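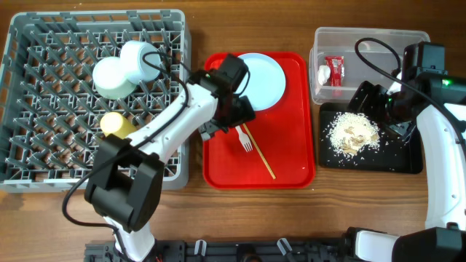 A gray plastic dish rack on a wooden tabletop, with two white containers lying on their sides.

Dish rack

A dish rack, also called a dish drainer or a drying rack, is an open frame or crate in which washed dishes are placed so that the water can run off and the air can dry them. It stands usually on the counter beside the sink, but there are also types that hang on the wall, lie over the sink or are built inside a cupboard.

Construction

Most dish racks have a floor with prongs or wires that hold plates upright. Cups, bowls and small containers are put upside down or on their side in the remaining space. Many models are sold with a separate tray that collects the water, and the tray may have a spout which leads it back to the sink. Cutlery is often kept in a small basket with holes in the bottom.

The first racks for home use were made of wood. Wooden racks are gentle to thin porcelain, but they become dark with time and must be dried themselves. Coated steel wire became common later. The coating protects the plates from scratches, but when it breaks at the tip of a wire, rust begins there and leaves brown marks on the dishes. Stainless steel does not have this problem to the same degree and costs more. Plastic racks are light and cheap, and they are made in one piece with no joints where dirt can collect - an advantage in places with hard water, where a white layer of lime forms quickly.

Drying cupboards

In some countries the rack is placed in a wall cupboard above the sink. The cupboard has no bottom, and the water drops directly into the basin. This arrangement saves space on the counter and keeps the dishes out of sight, so that many households never move them to another shelf.

Local production

In the Dorgate district, racks of beech wood were made in small workshops before plastic goods arrived. The largest workshop stood at Illby and had 30 workers in its best years. A stock list kept in the Daseditz town museum gives 1,245 finished racks for one year and 1,068 for the next. The list also names 325 racks returned by shops, most of them for split prongs. The Madigan pattern, with two rows of prongs set at a slant, was the most sold type and is still copied by a few wood turners in the district.

Cleaning

A rack that is used daily should be emptied and washed regularly, including the tray, where standing water can cause smell and mold. Lime is removed with vinegar or citric acid. Plastic racks can in many cases be washed in a dishwasher, on the condition that the maker allows it. Wooden racks should not be left in water.

See also

Dishwashing
Kitchen sink
Plate rack
Tea towel

This page was last changed on 30 November 2025.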